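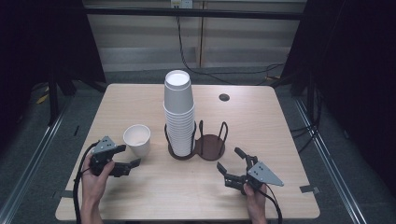

Jundik Hand Gripper Pair, Classroom Set

Home > Clubs and Classes > Teaching by Hand > Jundik Pair

Price: on request for schools and clubs
Delivery: from stock in Cuypers, ready in 8 working days
Warranty: 4 years on the mechanical parts

The Jundik pair is a set of two hand-held grippers for students who want to show a task to a robot before they write any program for it. The student takes one gripper in each hand and does the work on a table. The set was made for the Hurnus school competition and it is now used also in normal classes and in after-school clubs.

Each gripper has two fingers, a handle, and a gray triangular plate with small holes. The plate is there for mounting. You can put your own marker or a small sensor on it with the screws from the bag. Every gripper has its own black cable, which leaves at the side of the student, so that the space between the two hands remains free.

What is in the set

2 hand grippers, black, one left and one right
2 triangular mounting plates, gray (already mounted)
2 cables
1 bag with screws and one hex key
10 spare finger pads
1 printed guide for the teacher
1 set of task cards, level one

Not in the set: computer, table, cups, cup holder. The holder and the cups can be ordered together as the Pedix cup kit, see below.

Which tasks can be done

The first task card is the cup task, and most groups stay with it longer than they planned. A stack of paper cups stands in one well of a double cup holder. The other well is empty. One cup stands alone on the table, to the left of the holder. The student has two grippers and must bring cups from one place to another without pushing the holder away and without crushing the cup.

It looks easy for an adult. With the grippers it is a different work, because a paper cup is light and the tall stack goes with your hand if you touch it. Students discover that one hand should keep the holder in place and the other hand should do the lifting. We do not write this on the card. Please let them find it.

After the cup task there are cards for folding a cloth, for closing a box, and for putting pens in a case. The cards of level two need a second person at the computer who checks each recording and gives it a name.

How a club uses it

Mirjam Smits leads the robot club that tested the first sets with us, every Wednesday after lessons. Her students collected 3,514 recordings during one school year, almost all of them of the cup task. We asked her to write some advice for new groups, and we print it with her permission:

"Put the table where nobody has to walk past it. Mark with tape on the table the places that you want to keep the same, otherwise every group will start from another position and you can not compare the work. Let the students change after 10 recordings. After this number the hands are tired and the fingers close too early. Keep also the bad recordings, but in a different folder. My older students learned more from looking at those than from my explanation. And buy more cups than you think. A cup with a bent rim does not come out of the stack in the same way as a new one."

Preparing the work place

The table should be flat and not shiny. A light wood surface is good. It should be possible to stand or sit in front of it with both elbows free. Lead the cables down at the front or at the left and right side of the table, never across the middle. If cables have to lie on the floor, keep them behind the table, where the students do not step.

Before each lesson:

1. Connect both cables and wait until the program shows left and right.
2. Open and close each gripper fully, three times.
3. Check that the plates do not move. If a plate moves, turn the two screws a quarter turn.
4. Put the objects on the places which are marked.
5. Begin with the jaws open.

Step 5 is forgotten very often. When a recording starts with closed jaws the program accepts it, but it will not fit well together with the others.

Technical data

Use: left and right hand, from age 11
Fingers: two per gripper, opened and closed by hand
Color: black, mounting plate gray
Connection: cable to computer, one per gripper
Spare parts: finger pads, plates, cables and screws can be ordered separately
Language of the guide: English and Dutch

For the competition

Teams that take part in the Hurnus competition may use this set without changes in the junior class. In the senior class the team may make own fingers, if they are fixed with the original screws and no part is sharp. The mounting plate must stay on the gripper during the whole run. The registration is open until October and is done by the school, not by the student.

In the junior class the task is the cup task. The team brings its own recordings and has 4 minutes on the table to show the work by hand to the jury. Afterwards the students explain how they decided which recordings are good. The jury gives many points for this explanation, so please practice it too.

Questions that we receive often

Can left-handed students use the set?
Yes. Everybody uses both grippers. In the guide the cup task is described for the right hand, but you can place the holder the other way around.

Can we use plastic cups?
It is possible, but they slide more and some kinds stick together. For beginners we advise paper cups.

Do we need a robot?
Not for level one. Students can make recordings, watch them and compare them with only the set and a computer. For level two you need a robot with two arms, or you send your recordings to us and we run them on ours.

Can we order one gripper only?
As a spare part yes. Please tell us if it is the left or the right one.

Goes well with this product

Pedix cup kit: double cup holder, dark brown with black wire loops, and a supply of white paper cups
Task cards, level two
Carrying case for one Jundik pair
Finger pads, bag of 10

Ordering

Schools can order with an invoice. Write to us the name of the school, the number of students in the group and whether you will take part in the competition. A set can be borrowed for 8 weeks before you decide. For the borrowed set you pay only the transport, and the task cards may stay with you.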